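# Chapter 16: The Grip That Reported Itself Closed

Most accident reports in this field begin with a machine doing something violent. This chapter begins with a machine doing almost nothing, and with a log file that said everything was fine. I have come to distrust the second kind of event more than the first.

The Onari cell was built to clear and sort tableware. It had one arm, a two-finger gripper, a camera near the wrist and a table of light kitchen goods: bowls, plates, a colander, toy food. Driteck supplied the gripper controller. The control software came from Flatance, whose sales sheet promised "verified grasping." Readers should get into the habit of asking what a word like *verified* means and who did the verifying.

In this case it meant that the fingers had stopped moving before they reached their fully closed position. If they stopped early, the software assumed that an object was holding them apart. It then wrote GRASP OK to the log and let the arm move on. 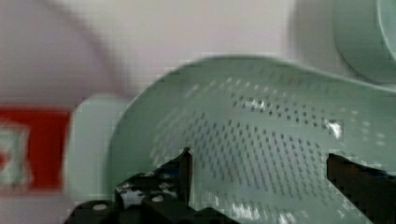 There are at least four reasons why two fingers might stop early. They may have closed on the object, as intended. They may have closed on the wrong part of it, such as a thin rim that bends and slides free once the arm lifts. They may have jammed against the table or a neighboring item. Or the drive may have reached its current limit because of friction in its own mechanism, with nothing between the fingers at all. The Driteck controller reported the same status code for all four.

During a November trial at the Dunne site, the cell ran 410 pick attempts. The log recorded 19 failures. That is a success rate a little above 95 percent, and it was the number that went into the summary. Someone then compared the log with the overhead video and found picks marked GRASP OK in which the fingers had come up empty. The arm had carried nothing across the table, opened its fingers over nothing, and recorded a completed placement.

It would be easy to call this a harmless bug. The goods were light and cheap, and an empty hand breaks no dishes. But the same status code did a second job. The cell had a reduced-speed mode for moves near other objects, and full speed was allowed only when the log showed the last item as placed. A false GRASP OK, followed by a false placement, therefore gave the arm permission to travel fast over a table that was more crowded than the software believed. 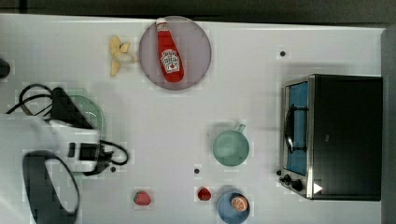
On 2 occasions the arm swept through a spot that its own records listed as clear. In the first, it pushed a bowl off the table. In the second, it struck a heavier item and tripped the collision stop, which worked as designed. The first draft of the report gave that stop a full paragraph of praise. I would have cut it. A collision stop acts after contact, and its good performance tells us very little about whether the contact should have been possible.

The draft also named the cause as "object variability." This phrase turns up often in the reports I read, and it deserves suspicion. Objects vary. A household table holds smooth things, thin things and things resting on other things, and a cell sold for household goods has to be judged on them. When a report blames the objects, look for the design assumption that has been left out of the sentence. Here the assumption was that a stopped finger is a full hand.

Flatance's first remedy was to raise the closing force. The number of early stops changed. The meaning of an early stop did not, and the controller still had no separate evidence that anything was being held.
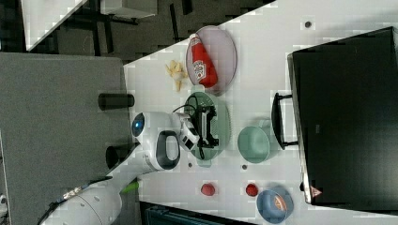
Flatance objected to this reading when an earlier version of the chapter was circulated. Its reply said that the wrist camera could have confirmed every grasp, that the feature was present in the delivered software, and that the Onari cell had been set up with it turned off to save cycle time. The company considered the matter one of site configuration.

The objection is fair as far as it goes, and it raises a harder question. Why could the cell be run at full speed with that check disabled? A safety condition that depends on an optional feature is itself optional. The manual listed camera confirmation under "Performance Settings," between image brightness and log file size.

We will return to the Onari cell in each section that follows. Section 16.1 separates a *measured* state from an *inferred* one. Section 16.2 covers independent checks, including finger width, motor current and vision, and the ways each of them can mislead. Section 16.3 deals with how success rates are reported.

**Before you read on.** Find the status codes for any gripper you have access to. For each code, write down what the device physically measures, and then what the software claims on that basis. Keep the list. You will need it for the exercises in Section 16.2.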